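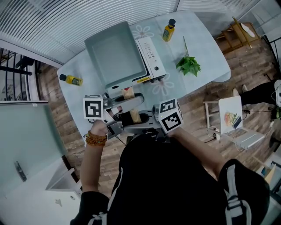 Looking after a hand-held gripper

Wipe the finger pads before you start. Damp cloth, no soap, then leave them alone while they dry. Crumbs are the usual culprit when a grip starts to slip, though everyone prefers to blame the software.

Marker cubes get a dry cloth only. Cooking oil on a printed code does it no good, and neither does scrubbing.

Check the finger screws every 15 sessions. Snug is enough - Virgilio Aquino once tightened a set so well that we bought 2 new fingers.

Let the cables hang slack toward you, well clear of the oven door. Tape them at the elbow if they wander.

Store it with the fingers open. The Drollo case is too short for this, so we use a bread box.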